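Progress Report No. 3 to the Bustamante Fund
Project: Household Handling Skills, Wakatley workshop
Submitted by Florencio Olmedo, project lead
4/16/25

Summary for those who stop here

We held the open day. People came, the arm worked for most of it, and the budget line for refreshments turned out to be the most accurate forecast in the original proposal. We are on schedule for the second milestone and a little behind on the third. The request at the end is small.

The open day

The grant agreement asks us to "engage the wider community at least once per funding period." We took this to mean opening the doors, putting up signs, and moving the good chairs downstairs. We had 131 visitors, counted at the door with a clicker by someone who takes clickers seriously. I had told the Fund to expect 40. I would like to claim this as a success in outreach, but it rained hard from late morning on and we are the only building on the street with an awning.

The day had two parts. Upstairs, the arm ran its demonstration on the hour: pick up a plug, find the outlet, put the one into the other. Downstairs, visitors could try the hand-held grippers that we use to record how people do the same job. I had assumed the arm would be the draw and the hand-held tools would be something to look at while waiting for the stairs. We had to start a sign-up sheet for the tools by lunch. The arm had seats free all afternoon.

The arm itself had a mixed day. It completed the plug task in four of its six shows. In the third show it lined up beautifully, paused the way a person does before saying something important, and pressed the plug firmly into the tabletop an inch short. This got the biggest applause of the day. In the fifth it stopped with a joint fault and I talked about joint faults for eleven minutes, a subject on which I am now told I am "thorough."

I should be plain about what the four good runs mean. The strip was clamped, the lighting was ours, and the plug started in the same holder every time. Change any one of those and the success rate drops to a figure I would prefer to give in the appendix.

The hand-held station

Each visitor got a short explanation, a practice go, and then as many tries as the line behind them would tolerate. The tasks were ordinary ones: shift a power strip to a new spot, pull a cable straight, press a switch, put a plug in and take it out again. We wanted tasks that everyone has done at home without thinking, and it was a pleasure to watch people start thinking about them.
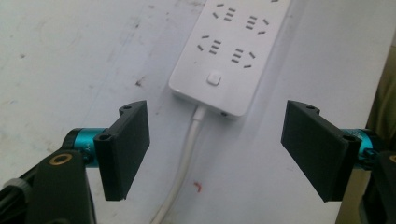

Children were better at it than adults, and adults who said they worked with their hands were better than adults who said they worked with robots. The most common mistake was squeezing too early. The second most common was talking to the camera. One gentleman went back to the end of the line five times and by the last round was moving cable faster than anybody on my staff, including the person who wrote the instructions.

Everyone who used the tools signed a consent form first, and the forms are filed. We kept 224 recordings from the day after review. The ones we dropped were mostly false starts, along with a group in which the visitor was demonstrating the tool to a spouse and never got as far as the table. Those are charming and of no use to us.

What we learned

White equipment on a white table is hard work. The depth estimate wanders, the edges go soft, and the software starts to see outlines that no one else can. We knew this on paper. Having a full day of recordings made under those conditions has moved it from the list of known issues to the list of things someone is fixing. Gomine, who supply our vision module, have been sent a set of the worst cases and have replied with what I would call professional interest.

Cables remain the difficult part. A power strip stays put when you leave it alone. Its cable has opinions, and will swing the whole thing a few degrees while you are busy with the other end. Our visitors handled this without comment by changing their grip or nudging the strip back as they went, and those small corrections are exactly what our earlier scripted recordings lacked. If the Fund wants one line for its newsletter, I suggest that one.

The privacy arrangements held up. Privurex carried out the review we promised in the proposal and asked for two changes, a clearer sign at the entrance and a shorter form. Both were in place on the day. The old form ran to three pages and I am not sorry to see it go.

Money

Spending is within budget, with one exception. We had planned for two hand-held tools and built four, at a cost of 16 percent over the equipment line. The extra came out of travel, which was easy to do as no one had gone anywhere. Receipts are attached in the order the bookkeeping software prefers, and I apologize for it.

Next period

The training run on the new recordings begins as soon as labeling is finished, which should be in May. We will then repeat the plug task with the strip unclamped – a sentence I have now typed in two reports running, and intend to retire in the next one. The third milestone, the moving-cable task, will be late by a few weeks.

Our request is for permission to carry the unspent travel money forward and use it for a second, smaller open day, indoors, with a proper sign-up sheet from the start. Members of the Fund are invited to come and try the tools. There is a scoreboard now. I did not approve it, and I am currently ninth.

F. Olmedo
Wakatley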